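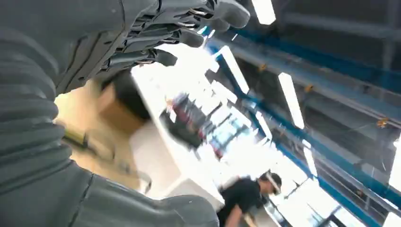 Vasco Fonseca told me not to write a word about the new Jakinano release until I'd watched the planner deal with a goal that changes halfway through a reach. Fair enough! So I put this off for a couple of days and spent way too long reading the release notes, and I'm glad I did.

The short version: Jakinano 2 came out on Sun 9 February, and the big change is in how arm and leg planning talk to each other. The old version planned the reach first and then asked the balance controller if it could live with it (often it couldn't, and you got that annoying pause). Now both get solved together, and the plan refreshes every 26 milliseconds. It used to be 70, so yeah, that's a jump. 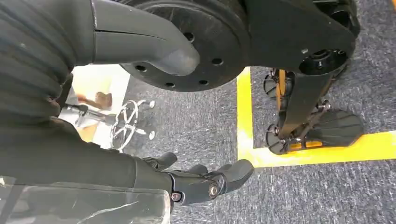 Foot placement is still the weak spot, according to Simão Sampaio, and he'd like people to stop calling this a walking update. The stepping code is mostly the same as before. What you do get is a better log viewer, with the planned and measured joint angles on one timeline – I've wanted that forever.

Heads up if you're upgrading: old config files won't load until you run the converter, and it skips custom hand limits, so copy those over yourself. The team closed 66 bug reports along the way, and the stepping rewrite is penciled in for March.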